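Clorico opens orders for wrist camera and gripper kit

By Ardalan Mahmoudi
March | 4 comments | 90 shares

Clorico has opened orders for the Turkska, a bolt-on kit that pairs a two-finger gripper with a small colour camera at the wrist. The kit is priced at $1495 and is aimed at labs and small shops that already own a light-duty arm. Mounting plates for two common flange patterns are in the box, along with one power and data cable.

The camera sits close behind the fingers, so one fingertip stays in view at short range. Clorico says this helps with jobs where the target is near and partly hidden, such as drawers, small bins and cartons. Its setup guide recommends a printed grid on the work surface for checking alignment after the mount has been removed and refitted.
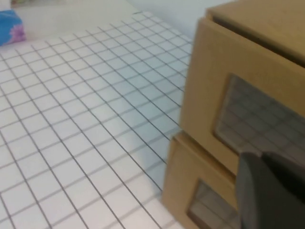
Does the kit need a separate controller?

The gripper and camera share a single board inside the wrist housing, and that board connects to any desktop computer running the supplied driver. Arm control stays with the arm's own controller.

Rostami, the integrator handling Canadian sales, ran the kit through 3814 open-and-close cycles on a cardboard drawer unit before agreeing to carry it. Finger pads were changed once. The firm logged some blur in the camera feed during fast approaches and now ships its units with the approach speed set lower - the setting can be changed in the driver.

Replacement pads come in packs of two. The warranty covers the gripper motor and the camera for one year, but not the cable. The first batch is limited to 100 units, with delivery to customers in Sosholm starting in April and other centres to follow.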